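Trisach Adopts Written Practice Rules for Two-Arm Robot Stations

ERNDEN, January 28, 2023. The Trisach laboratory has adopted a written code of practice for its tabletop robot stations, replacing a set of informal habits that had differed from one bench to the next. The code applies to every station at the Ernden site where two arms share a single work surface, and to all staff, students and visiting researchers who operate them.

The document was prepared over the winter by a working group led by Thirumalai Iyer, with Pavithra Achari responsible for the sections on station layout and record keeping. It draws on 1147 operator log entries, of which 103 mentioned contact between an arm and an object that was not part of the task. No injuries were recorded in the period reviewed.

"Most of these entries describe small matters, such as a basket knocked over or a cable caught on a corner," Iyer said. "They do show that two people can run the same task at the same table and mean different things by 'ready.' We wanted one meaning."

The first part of the code deals with the shared work area. Where both arms can reach the same spot, the operator must decide before the run which arm will enter first and must enter that decision in the log. Stacked containers are permitted, but the height of the stack must be entered along with the starting position of each arm.
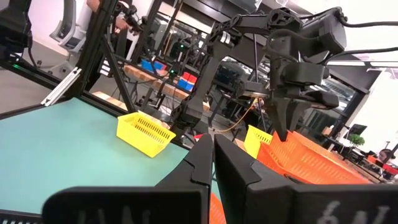

Layout and Objects

Each task will now have a layout sheet giving the starting place of every object on the table. For storage tasks using plastic baskets, the sheet names the baskets by color and gives their order from left to right. Operators may vary the layout only where the sheet allows it, and the change must be logged before the next run begins.

Desk lamps, shelves and other fixed items are covered by the same rule. Under the earlier practice they were often treated as furniture and left out of the record, although an arm can strike a lamp as easily as it can strike a basket.

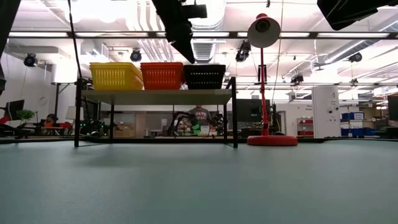
The code also requires that a fixed item be returned to its recorded place if it has been moved, and that the operator confirm this by checking the sheet at the table. A check made from memory will not be accepted. Achari said the working group had discussed fastening all such items down and had decided against it, as several tasks call for them to be moved between sessions.

Operation and Stopping

A run may begin only when the operator has a clear view of both arms and can reach the stop control without leaving the station. Hands must stay outside the reach of the arms until both have come to rest and the operator has said so aloud. If a second person is assisting, that person may call a stop at any time, and the call must be obeyed without discussion.

Cables receive a section of their own. Operators are to follow each cable by eye from the base of the arm to the wrist before the first run of a session, and again after any change of gripper. A cable that could reach the work surface during normal motion must be secured before work continues.

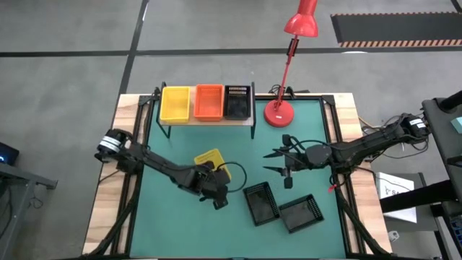
A two-arm station at Ernden, with baskets on the rear shelf and a desk lamp at the right.

Cameras are to be checked at the start of each session and after any collision, however slight. Recordings from a station that has not been checked will be kept but marked, and will not be used in published results until a reviewer has cleared them. The laboratory holds 3344 earlier recordings made under the former practice. These will be reviewed in stages, beginning with the Rikis project, which has the largest share.

Qianru Jiang will oversee the review. She said that older recordings would not be discarded for lack of a layout sheet alone, and that the log entry made at the time would be accepted where it was complete.

Responses

A draft of the code was circulated to operators in January. Most comments concerned the time needed to fill in the layout sheet, which was shortened from four pages to two as a result. Operators from the Naidu group asked that the spoken "at rest" call be kept even when a person is working alone, and the final text includes it.
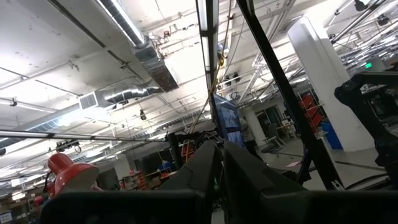
Yareli Trujillo said the stopping rule was welcome but that the code should state more plainly who may restart a run after an assistant has called a halt. In her view, the person who called the stop should have to agree before the arms move again.

The working group has accepted the point for its first revision. Until then, station leads are asked to follow Trujillo's suggestion as interim practice. Questions about the code may be sent to Vimala Nadar at the Trisach safety office, where printed copies are also available.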